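4 min read

Setting up for your first pop-up dinner service

I ran my first pop-up in May, in a borrowed café, with a menu that was far too long and a ticket system I'd learned that same afternoon. You can do better! This section covers getting your kitchen, your menu and your Bramer ticket printer ready before guests walk in. I'm assuming you already have your permit and a cook or two to help.

1. Cut the menu down. I stop at 8 dishes, desserts included. My friend Eirini Stefanou does five and sells out every time, so go lower if you're nervous.

2. Type each dish into the Bramer menu screen exactly the way you'll shout it. If you call it "the lamb," type LAMB. Long poetic names wrap onto a second line and somebody will miss the part about no onions.

3. Set your seat limit. Mine is 58 across two seatings, and I block the rest so the booking page can't get generous on my behalf.

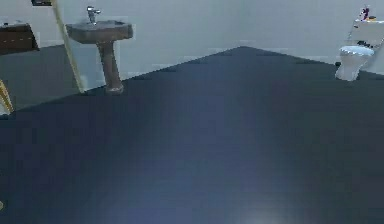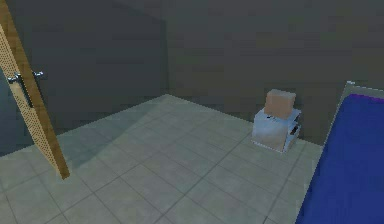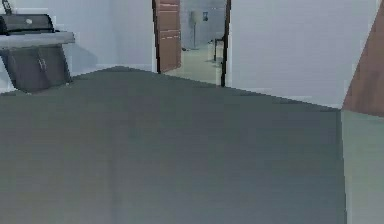
4. Print a test ticket for every dish. Yes, every one – I once had the soup going to the bar printer all evening and the bartender was very polite about it.

5. Write the allergens on a card and tape it at the pass. Read it out loud with whoever is serving, then have them read it back to you.

Note: If the printer shows code 521, it has lost the network. Turn it off, wait for the light to go out, and turn it back on. Keep a paper pad nearby anyway.

6. Do a practice run with three friends and the full menu. Time each plate from ticket to table and drop anything that holds up the line (for me it was the stuffed peppers, and I still miss them).

Caution: Don't put the printer next to the fryer or the stove. Heat turns the ticket paper black, and you'll be guessing at orders.

7. Open the first seating at 6 p.m. and leave yourself a proper gap before the second one. Eat something in that gap. I mean it.

Next section: Taking deposits and handling no-shows

Questions? Write to Veronika Bíró through the contact page | © Rorska Supper Guides | Back to top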